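Laundry Week at Trikham House

Welcome back to the gallery, and thank you for all the kind notes about the linen closet pictures! December is when we go through the small things that keep the wash running for our 33 residents, and Ieva Ķēniņš has been cheerfully sorting mesh bags by size ever since breakfast, with a pot of tea close by.
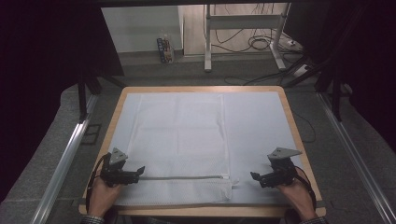 White mesh laundry bag laid flat on the table, zipper end nearest.

We do love these for tights, baby socks and anything with hooks (Ieva swears by them for her good sweaters too). Please zip yours all the way across before you drop it in the basket, and write your room number on the tab in laundry marker. Spare bags are on the shelf by dryer 2, so help yourself!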